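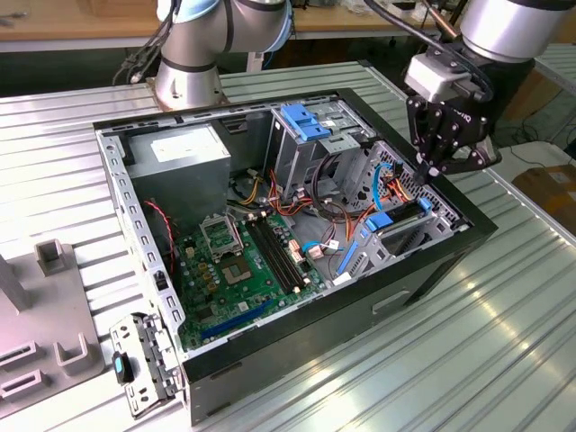

A reader wrote in after the last update: is it worth the drive if I don't know the first thing about robots? Yes! Please come. Most of the people who walk through the Gadura open day couldn't tell you what a servo is, and I couldn't either when I started here. I've put together the stuff I get asked the most, in no real order.

## What will I get to see?

The main attraction is the teardown bench, where we're working on having two arms take apart old desktop computers. The side panel is off, the case is on its side, and the arms go after the parts inside. Drives, memory, cables, that kind of thing. We do a short talk first (ten minutes, I promise) and then you can stand at the rail for as long as you like.

## Does it get the whole computer apart by itself?

No, and I'd rather say so now than have you feel cheated. Drives are going pretty well. Cables are a pain. They flop around, they hide behind each other, and a plug that a person would wiggle out without thinking can hold us up for ages. If a run gets stuck we stop it, fix things by hand and go again, and you'll probably see that happen at least once.

## Where do the computers come from?

Preltton, the office clear-out company down the road, passed us 500 retired desktops. We checked them all in and 496 were complete enough to use. The other four had already been picked clean, so they live on a shelf for spare screws.

## Is there anybody's data on those drives?

No. Preltton wipes everything before it gets to us, and we don't plug the drives in. They get sorted, boxed up and sent off for recycling.

## Can I drive the arm?

Not the ones on the teardown bench, sorry. But there's a smaller practice arm in the front room, on loan from Viltano, and you can have a go at that one with a hand controller. Kids love it. So do their parents, who tend to hog it. Turns are five minutes each when there's a line.

## How close can I stand?

Right up to the yellow rail. Please don't lean over it or rest bags on it. If you want a closer look at the insides of a computer, we keep an opened one on the front table that you can poke at all you want.

## Do I need a ticket?

It's free but you do need to book a slot. We can take 200 people in the morning and 200 in the afternoon, so 400 in all, and the mornings go first. Doors open at 10 a.m. and the afternoon group comes in at 1:30 p.m.

## Is it loud?

Less than you'd think! The talk is the loudest part. There are some beeps when a run starts and stops.

## Where do I park?

Use the Tsang Building lot, across the street from our front door. Our own lot is for deliveries and for visitors who need a spot close to the entrance. There's a ramp on the left side of the building and the whole visit is on one floor.

## Can I take pictures?

Sure, video too. Just turn the flash off near the teardown bench, it messes with the cameras.

## Can I bring my old computer?

People keep asking this one, and we can't take them on the day. There's no room to store them. Preltton has a drop-off counter, and the hours are posted on their door.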